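# Chapter 4: Push Notifications and Why People Turn Them Off

Draft for the spring course, Väisänen readers. Pages 61–88 in the old printing, renumbered here. 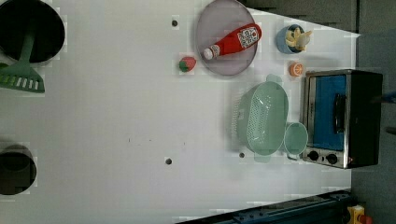 What is a push notification?

A short message that an app's server sends to a phone through the phone maker's own delivery service, so it can show up even when the app is closed.

Keep that definition near you. Most of the chapter hangs on it, esp. the part about the app being closed. Students mix up push with polling every single year, and then chapter 5 makes no sense.

## 4.1 Where we left off

Chapter 3 ended with the message queue. Sender types, server stores, recipient's app asks for anything new. Works fine. Works fine, that is, while the recipient has the app open. Phone in pocket, screen off – the message sits on the server and waits.

Early fix: let the app ask over and over. Every minute, say. This is polling. Simple to build, easy to explain, terrible for the battery. Also slow. A message sent one second after a check waits nearly a full minute for the next one.

So the phone makers took the job over. One connection per phone, held open by the operating system, shared by every app on it. Your server talks to their service, their service talks to the phone. You don't own the last leg. Remember that when something goes missing in section 4.6.

## 4.2 The token

Before anything can be pushed, the app needs an address for the phone it runs on. This address is called a **device token**. Long string, looks like nonsense, is meant to.

Order of events on first launch:

1. App asks the operating system for a token.
2. Operating system gets one from the delivery service.
3. App sends the token to your server.
4. Server stores it next to the user's account.

Step 4 is where student projects break. Tokens change. Reinstall the app, restore a backup, move to a new phone, and the old token is dead. If the server stored it once and never looked again, pushes go nowhere and no one gets an error they'd notice. Store the date with the token. Replace on every launch. Cheap insurance.

One user can have several tokens, by the way. Phone plus tablet. Make it a list from the start – changing it later is a miserable afternoon.

## 4.3 Permission

The user has to agree. On most current phones the app may ask through the system prompt once, and a no is mostly a permanent no. Yes, people can go into settings and change it. Very few do.

Which makes *when* you ask a design question and a big one. The lazy habit is to ask on first launch, before the user has seen a single screen. They have no idea what they'd be saying yes to.

### Case: Pavetti

Pavetti was a small group chat app for people who share rides to work. Team of three. Joni Tikkanen wrote the server, Farah Ngui did the interface, Minttu Salminen did more or less everything else. Their first version asked for permission on launch. Of 430 people in the first test, 142 said yes.

Farah moved the prompt. New version asked right after the user sent their first message, with one line of text in front: "Want to know when they answer?" Then the system prompt. She'd argued for this in March and lost; the others thought a late prompt would be forgotten. The second test went her way and they kept it.

Be carefull with this case. Different groups of testers, different time of year, and the ride groups had grown in between. It suggests that timing matters. It doesn't prove how much. Exercise 4 asks you to design a better test, so start thinking about it now.

## 4.4 What goes in the message

A push has a title, a body, and some hidden data the app can read. Size limits apply. Don't try to send the whole message if messages can be long; send the first line and an ID, and let the app fetch the rest.

Privacy. The body shows on a locked screen, unless the user has turned that off. Anyone nearby can read it. Two common choices:

- **Full preview.** Sender and text. Handy, leaky.
- **Sender only.** "New message from Ritva." Less handy, still tells people who you talk to.

There's a third option with no name and no text, just "New message". Users complain about it but some of them need it. Offer a setting.

And a warning on encrypted apps. If your messages are encrypted end to end (chapter 7) your server can't read them, so it can't put the text in the push. The app has to wake up, decrypt on the phone, then write the notification itself. More on this later, it's fiddly.

## 4.5 Too many

Group chats are the problem. One person writes a long thought in 17 short messages. Phone buzzes 17 times. User mutes the group, or worse, the whole app.

Ways to handle it:

**Collapsing.** New pushes replace the older one from the same chat. The user sees one line, updated.

**Quiet spells.** After the first buzz, stay silent for a few minutes unless the user's name comes up.

**Digests.** Save it all up, send one. Good for news, bad for chat.

Rollmont, a workplace messenger, used digests for all group channels in its second release. Ritva Leinonen ran support there at the time, and her notes from that month are reprinted in appendix B. Worth reading in full. Short version: people missed meetings. The digests were pulled and collapsing put in there place.

## 4.6 When it doesn't arrive

Push is best effort. No promise. Things that can go wrong, in the order you should check them:

- Token is out of date.
- User turned off permission.
- Phone is in a power saving mode and the push was put off.
- Push expired before the phone came online.
- Phone maker's service is having a bad day.

Never treat a push as the message. The queue on your server is the message. Push only says *go and look*. When the app opens it should fetch from the queue every time, push or no push. Dušan Ďurica's lab handout on Urnik (the practice server for this course) has the fetch routine written out, and you'll be using it from here on.

## Before you read on

Words to know: polling, device token, preview, collapsing, expiry.

Set up your Urnik account if you haven't yet. Lab 4 is due 27th July and the account takes a day to go through. Section 4.7 starts with the server side code – have chapter 3's queue running first, same settings as before – and it picks up at the point where the token has just been stored.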